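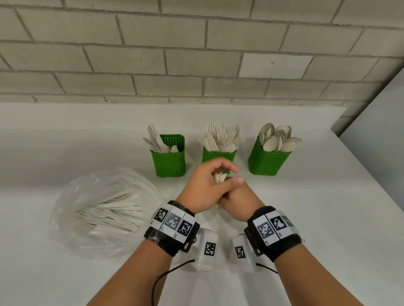
R. Falcão
Programme Manager, Galisen

Print this page | E-mail this page
Filed under: Funded Projects > Workplace Automation > Progress Reports

Project Cista: progress report to Prandeck, grant reference 2507

This report covers phase 2 of Cista, which considers whether machines available at present can take over small chores in homes, staff kitchens and shop serving areas. It deals mainly with the restocking of disposable cutlery, a task chosen at the last review because it is common, dull and easily understood by the businesses we hope to interest.

The position at the end of this period is mixed. Our test arm lifts a single utensil from a clear surface well enough for us to move on. It does not yet cope with a full bag of mixed cutlery, and we do not expect to offer that to a shop during the present grant. The programme has now logged 700 attempts at the full task. Most of those which failed did so at the first step, the removal of utensils from the bag, and few failed at the container.

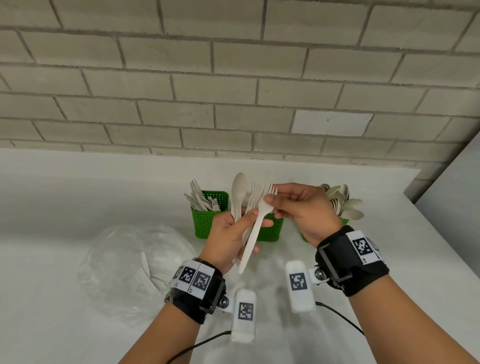
Sorting remains the principal difficulty in our work. The arm has been set up to take one item, identify it and place it, and this is slow. A person takes a handful and sorts it while holding it. With a spoon and several forks in one hand, the other can take hold of the forks near the tines and deal with them as a group. We have no gripper that can do the same, and the two-arm arrangement described in our proposal has so far been used only for passing single items across. The software can usually tell a fork from a spoon when the two lie apart. Once they overlap, and are of the same pale colour, its answers become unreliable - knives, with no distinctive end to look for, are the worst case.

Bags present a separate problem. Clear film creases and reflects light, and the depth camera on our rig often reports a surface where there is none. We have tried two changes of lighting. The second gave some improvement and has been kept.

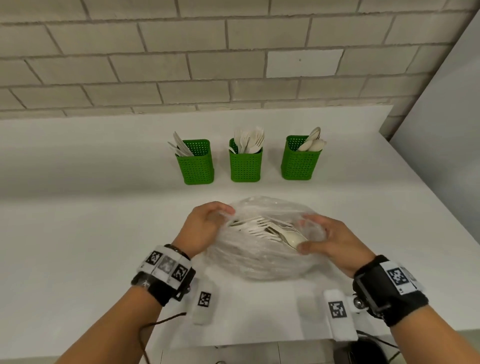

Prandeck asked at the interim meeting whether the bag could simply be left out, with a member of staff tipping the contents into a tray before the machine begins. We have considered this with care. It would raise the success rate and we intend to test it, in a run of 100 attempts, before the next report. It would also leave a person with part of the chore, and two of the shops we have spoken to said that they would then prefer to finish the job by hand. We therefore ask that the bag remain within the scope of the project, with the tray recorded as a separate result.
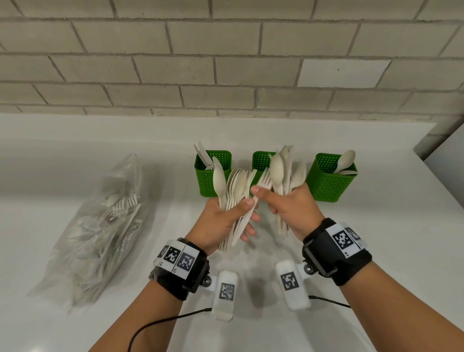 Page last changed: April

Spending is within the agreed budget. The purchase of a second gripper has been put back until the tray tests are complete, and the sum set aside for it has not been used. We seek approval for the following changes to the work plan:

- trials with knives to be moved to the end of the next period
- work on grasping several utensils together to begin at once
- household trials to stay on hold until the shop task is reliable

On the wider question, our present view is that a machine can help with parts of this chore under supervision, and that it should not be left to do the whole of it. A revised timetable will be sent with the next claim.

Shares: 2 | Comments: 0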